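Pavgate notebook – April, bedroom corner, trash pickup

Question for this block: can the two-arm setup do a plain tidy-up yet, floor litter into a bin, between a bed and a sofa. Korletey wants a yes or no. Pickup policy is the Trovis build, 300 demos, no tuning for this room.

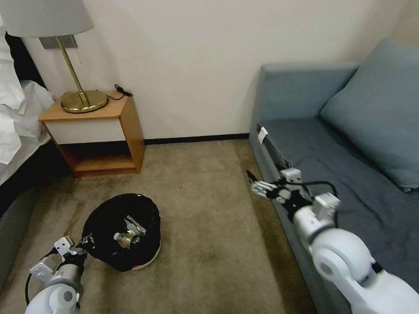
Clearances

Sofa armrest is the tight spot for the right arm. Wrist cable needs slack there. Keep the lamp cable back on the nightstand. Bin liner folds over the rim, so score contact with the liner separately from contact with the rim.

Items

Bottle on its side and crumpled paper bag, both on the carpet. Left gripper at the bin rim, right one on the bag. The bag is the harder grasp – its shape changes under load and the width estimate goes stale. 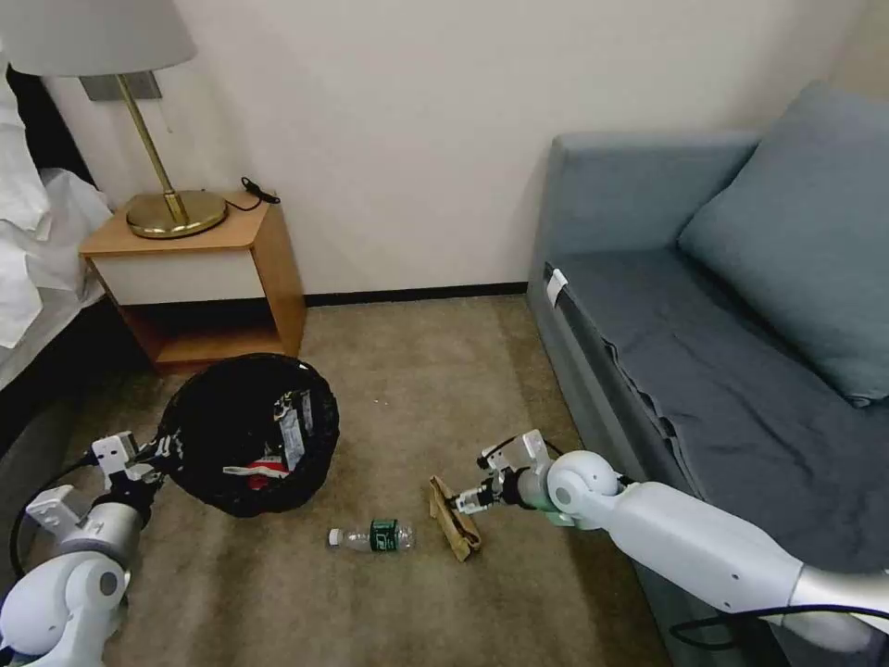

Pavgate Robotics Notebook 4 – p. 577

Log is almost 980 MB, copied to the Kenstead drive. Answer to Korletey for now: not as a chore left to run alone. Next: slower close on paper, and a re-grasp limit.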